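How yeast cells make their buds

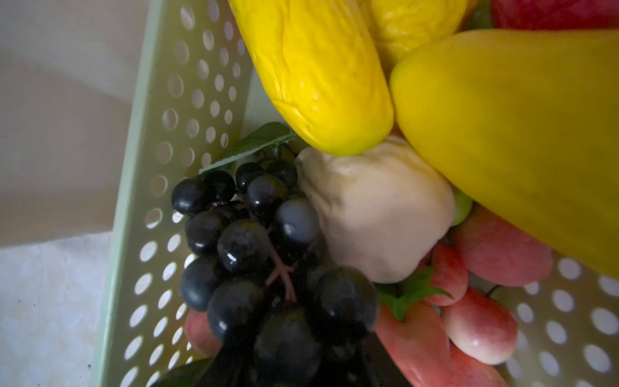
Ilse Baumgart wrote to us after the July newsletter and asked why a yeast cell does not simply split in the middle, as many bacteria do. She had looked at baker's yeast with her class and saw cells with small bumps on the side.

The bump is called a bud. Baker's yeast grows its daughter cell on the outside of the mother cell. First the cell chooses a place on its surface. At this place the wall becomes softer and new material is brought there, so the bud can grow. When the bud is big enough, the nucleus moves to the narrow neck between the two cells and divides there. One copy goes into the bud and the other stays in the mother. Then a new wall closes the neck, and we have 2 separate cells.

The mother keeps a small ring on her wall, which is called a bud scar. With a special dye and a good microscope it is possible to see the scars and to learn how many daughters the cell has had. A young cell has no bud scar. An old one can have more than 10.

Not all yeasts do it in this way. Fission yeast grows longer and makes a wall across the middle, so Ilse's question has two answers, depending on which yeast you put under the glass.

If you want to try it at home or in school, mix a little dry yeast with lukewarm sugar water, wait one hour and put one drop on a slide. A magnification of 100 is too weak to see the buds well, so please use the 400 lens if you have it. Dirk Heitmann has slides to lend at our Kenberg room.

Warnora Microscopy Circle, 42 Hovland Road, Drituvcombe | Contact | Back to top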